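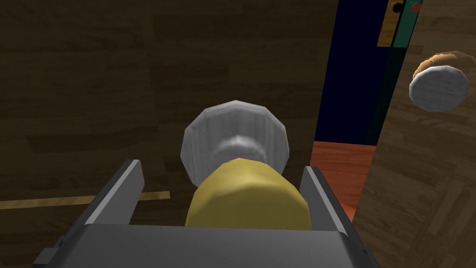 I want to make the case for the public library's long table. You know the one, or I hope you do. It seats a dozen people who didn't come together, it has a row of lamps down the middle if you're lucky, and it's usually the first thing to go when a branch gets remodeled.

Ours in Pereck went in October. The new plan for the Anghel Street branch swapped it for three study pods, which look like phone booths that went to college, and a set of low armchairs facing the windows. The pods are nice! I've used them. They are quiet and the door closes with a lovely soft thump. But I miss the table terribly, and the more I talk with other people who used it, the more I think we gave up something that a town ought to hold on to.

I sat at that table most afternoons for six years. I wrote two bad novels there and one pretty good grant application. Across from me, more often than anyone else, was Tincuța Coman, who was teaching herself bookkeeping out of a textbook with the spine taped up. We didn't speak for the whole first winter. Then one day she slid a sheet of paper over and asked me whether "accrual" had one r or two, and after that we were friends. She keeps the accounts for a bakery now, and I've read drafts of every cover letter she ever sent.

You can't slide a sheet of paper into a pod.

People who design libraries will tell you that patrons ask for private space, and I believe them. If somebody handed me a survey I'd probably check that box too. I have calls to make, I have a deadline, I'd like a door please. What a survey has trouble picking up is the stuff you never thought to want. Who would write down "I would like to sit four feet from a stranger who is working hard"? And yet I got more done at that table than I've ever gotten done at home. Somebody next to you is plowing through a nursing manual, and you're ashamed to look at your phone. It works beautifully, and it costs the library nothing but floor.

Floor is the real argument, of course. A table that seats twelve takes up a lot of room, and on a slow morning it might have two people at it. I went to the meeting where the plan was explained, and the word "underused" came up again and again. I'd gently push back on that. A park bench is empty most of the day and we don't rip it out. A slow morning at the long table is when the retired men spread out the whole newspaper, every section, and trade them back and forth. Try doing that in an armchair.

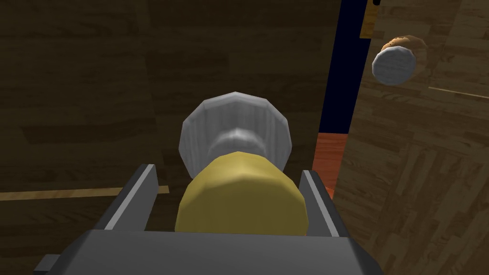 Phúc Lâm, who ran the evening desk at the old branch, told me he could tell how the town was doing by looking at the table around 7 p.m. In the spring it was tax forms. In late summer it was parents filling out school papers with a kid leaning on each arm. When the Flernonico plant cut its second shift, it was résumés for weeks, and people who had worked side by side for years were reading each other's and saying no, put down the forklift license, put that first. He didn't organize any of it. He put out a cup of pens and kept the printer going.

I love that so much. I don't think you could have built it as a program. Call it a Résumé Peer Support Hour and I wouldn't have gone, and neither would most of those folks. They came because there was a big flat place with good light, and the help grew out of sitting there.

Now, tables do have their problems, and I don't want to wave them away. Some people hum. A man used to eat sunflower seeds right out of the bag, and I still think about it. If you need true silence, or you don't feel safe with your back to a room, then a shared table is no use to you, and I'm glad the pods exist. Keep them. Build more of them! I'd just ask that we stop treating the two as rivals for the same square of carpet.

Plellon, the next town over, has found a way. Their branch is smaller than ours, and they fit in a table by pulling out one row of shelving and putting the rest on wheels. It came from a school that was closing, and it cost them 50 dollars plus the use of somebody's truck. I drove over last month to try it out. There were initials carved in the end nearest the door, and a girl doing fractions out loud under her breath, and across from her a guy with a laptop who very quietly said "carry the three" without looking up.

She carried the three. I stayed until they flicked the lights.

So if your branch is about to be redone, go to the meeting. Look at the floor plan and find the place where a lot of strangers could sit down together with their own work. If it isn't there, raise your hand and ask for it. Ours has another round of furniture money coming in the spring, and I'll be in the second row with Tincuța, who has already priced the lamps.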